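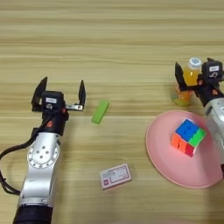 Toy block

A toy block (also building block, or simply block) is a small solid piece, most often rectangular, made to be stacked, lined up, sorted, knocked over and eventually stepped on. Blocks are among the plainest of toys. They have no moving parts and no instructions, and a child who has never seen one needs no introduction. Adults may take longer, chiefly because they look for the instructions.

Form and materials

The usual block is a rectangular solid with flat faces and corners that have been eased slightly so as not to mark the furniture or the owner. Cubes are common in sets for very young children. Longer pieces, sometimes called bricks or planks, are preferred for walls and bridges. Cylinders, wedges and arches turn up in larger sets, where the arches are the first to go missing.

Wood is the traditional material, generally a close-grained hardwood such as maple, beech or birch. Foam and plastic are also widely sold. Foam blocks are quiet when they fall and light enough to throw, two properties that children tend to discover in the wrong order. Plastic blocks wash easily but slide on one another unless the faces are textured.

Color

Blocks are sold both plain and colored. Plain wood is favored by people who write about blocks. Bright colors, lime green and fire-engine red among them, are favored by people who play with them. Strong color has a practical use as well: a lime-green block on a tan tabletop can be found at a glance, while an unfinished one of similar tone may sit in full view through a long search.

Colored sets are often used for sorting, in which a child is asked to put like with like. The colors in such sets are kept few and well apart. The Dalari nursery set, which offered two greens separated mainly by their names, was withdrawn after one season and replaced by a set with a single green and no further discussion.

Sizes

Makers have never settled on a common size, and blocks from different boxes seldom agree. Many sets are instead built on a unit, with every other piece a fraction or a multiple of it. In the Berkholm pattern the basic block is twice as long as it is wide, so that 2 laid side by side make a square, and 4 make a square course with no gap in the middle. The rival Rarnar pattern used a slightly thicker block of the same length. The two were frequently mixed in the same toy chest, with results visible by the third story of any tower.

A typical household set holds 40 pieces when bought.

Surfaces

Blocks can be used on any level surface. Carpet is soft and forgiving to fallen pieces but makes a poor foundation, and a tower begun on deep pile leans from the start. A bare wooden table is steadier. It is also louder, and a table has edges, over which blocks will go. Some builders line up their pieces with the grain of the wood, a habit that gives straight walls and costs nothing — provided the grain itself is straight.

Stacking

The simplest structure is the column, in which each block is set flat on the one beneath. Small errors in placement add up, and the column falls toward whichever side collected most of them. Laying blocks so that each one bridges the joint below, as in masonry, gives a much stronger wall and is usually learned by watching the other kind collapse. Knocking down is regarded by most builders under three as the purpose of the exercise.

Care and storage

Painted wooden blocks are wiped with a damp cloth and dried at once. Soaking raises the grain and may lift the paint. Storage is in a box, a drawer or a drawstring bag; fitted trays, such as the one supplied with the Kwok set, hold every piece in its own place and are rarely used a second time.

See also

Construction toy
Stacking
Toy chest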